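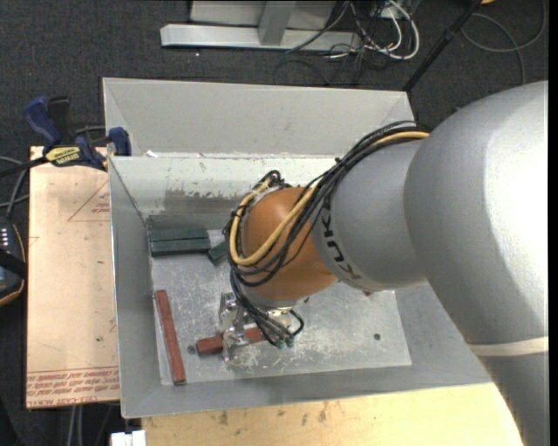
**Cable and hose dress on a bin picking arm – what's your written rule?**

**millrace_tom** – 1/25/24

I've been asked to write a one-page standard for our picking cells before we add more of them. Most of it is easy: speeds, who can run in teach mode, lockout. The part I can't get agreement on is dress, meaning the hose and cables from the last arm link over the wrist to the gripper.

Ours go over the top of the wrist with a loop of slack on the side. The arm reaches down into a metal bin for loose bars, and the wrist turns a lot to line the fingers up with them. One camp here wants every line in a single sleeve with a clamp at each end. The other wants them left open so you can see wear. What do you have in writing?

**pickrate**

Sleeve it. We run open-top bins too and our rule is that nothing loose goes below the rim except the tool itself. If a loop can touch a wall, it will catch sooner or later. On the first cell we built, a wrist move in a corner pulled an air line off the gripper and it dropped the part. Our Risow cell has had a sleeve since day one and we open it up at 33 weeks for a look inside.

**hexkey_annie**

I'd go the other way. A sleeve hides the rub point, and 33 weeks is a long time not to look at a hose. We leave ours open, tie them loosely every hand width, and the operator checks them at the start of each shift. The check is four lines on a card:

1. Wrist to each end of its travel in manual, reduced speed, watching the slack.
2. No flat spots or shine on the hose.
3. Connectors at the tool seated, no tug on them at full reach.
4. Nothing touching the bin walls at the deepest pick.

Takes two minutes. Initials on the card, card stays at the cell.

**pickrate**

Two minutes if they do it. I've seen cards with a whole month filled in with one pen.

**hexkey_annie**

So have I. That's a supervision problem and you'd have it with the sleeve inspection too.

**dogleg**

You're both arguing about the cover when the length is what matters. Too much slack and it hangs in the bin, too little and it pulls at the connector. Measure it at the worst pose and write the number down. Ours is 231 mm from the last clamp to the highest point of the loop, with the wrist at home. If somebody swaps a hose they have to match it. Before we had the number, every tech had his own idea of a nice loop.

Also limit the wrist in software. If the joint can turn 350 either way but your picks only need half of that, close it down. The planner will find some other way to the part, or skip it.

**millrace_tom**

The length number is good, I'm taking that. On the joint limits, we tried something like it in September and the skipped picks went up. Bars lying close along a wall were the worst, it kept wanting to flip the wrist.

**dogleg**

Then allow the flip, but only above the rim. Lift out, turn, go back in. It costs cycle time. I'd pay it.

**grayline**

Different point. Put the bin itself in the standard. How it's held down, who is allowed to move it, and what gets rechecked when it moves. We had a bin shift 24 mm and the collision model still had it in the old spot. The dress was perfect and the gripper still hit the side.

Our rule now is that any bin move, even a small one, means a recheck on three points before automatic. Same for clamps or fixtures near the rim. If it stands higher than the bin wall, it goes in the model.

**pickrate**

Agree with that one. Would add the pendant. It has a hook and it lives on the hook, outside the reach of the arm. Cables off the floor where people walk.

**hexkey_annie**

The hook is fine for a production cell. On a development bench people have the pendant beside them all day and a rule that says otherwise just gets ignored. I'd write "within reach of the operator, outside the reach of the arm" and leave the hook out.

**pickrate**

I'd still write the hook. A rule with room in it gets read the loose way.

**millrace_tom**

Draft so far, for both cells (we call them Dament and Cirex, same arm, different bins):

- Slack length measured at the worst pose and posted at the cell.
- Wrist flips over the rim only.
- Start of shift check, four lines, initialed.
- Hose replaced at 148 days no matter how it looks.
- Any bin or fixture move gets a three point recheck.
- Pendant outside the reach of the arm.

Sleeve or no sleeve I'm leaving to each cell for now.

**dogleg**

Where does the 148 come from?

**millrace_tom**

Shortest life we've logged on one, less a couple of weeks.

**grayline**

Add a line for who signs off after a hose swap. Ours is a second tech, never the one who did the work.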